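Refill shelf and packing bench: what's changing

The refill shelf has been restocked and the packing bench is open again to anyone sending bottles out. The new rules start on 31st July and apply to both the Brustia and Qaisi rooms. Most of them came out of the breakages and leaks we had in February, when two cartons arrived at the Grinilance depot with the bottom flaps soaked through.

Bottles are now packed one at a time on the green mat, with the carton open beside it. Please don't pack on the white tables. They're for laptops, phones and paperwork, and detergent lifts the finish if it sits overnight.
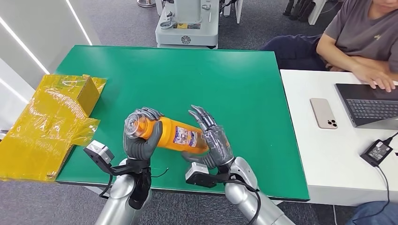
Orange bottle over the green mat, with the carton open at the left.

Before a bottle goes in, check the cap. Turn it until it stops, then hold the bottle on its side over the mat for a slow count of eight. If there's any sign of liquid at the neck, wipe it, take the cap off, clean the thread and try again. A bottle that fails twice goes in the grey tub under the sink and doesn't get sent. Tamer Sfeir empties the tub and will sort out a credit with Predomia, so leave the bottle as it is and don't tip it into another one.

Labels need a bit more care than they've been getting. The depot scans the bottle as well as the carton, and a torn or smeared label means the whole carton is set aside. Handle bottles by the cap end and the base where you can, and keep tape off the printed areas. If the small print on the back has rubbed off, the bottle can still be used here but it can't go out.

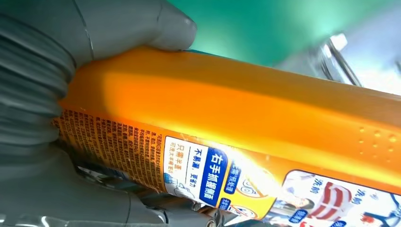 Cartons take four bottles, standing up, with a divider between them. The older cartons were taking more than that and the weight was too much for the base. Fold the flaps right out before you start so they don't catch the labels on the way in. Put the packing slip on top, inside the carton, and close it with a single strip of tape along the centre seam.

Plastic bags and offcuts of film go in the soft plastics bin by the door. Cardboard goes flat against the wall behind it. The soft plastics bin was full of cardboard last month and the whole lot was refused at pickup.
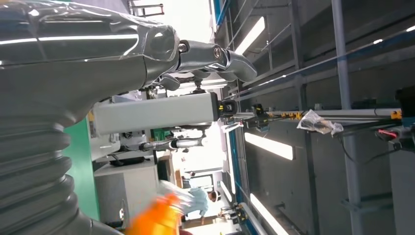
The last thing is the count sheet. We sent out 1,779 bottles over the past year, going by the depot's figures, and our own sheet came up short of that because cartons were leaving without being written down. Fill in the line when you tape the carton, with your initials and the number of bottles, even if it's a part carton.

Spare dividers and tape are in the second drawer of the bench. If you take the last roll, let Tamer know so he can add it to the next Predomia order.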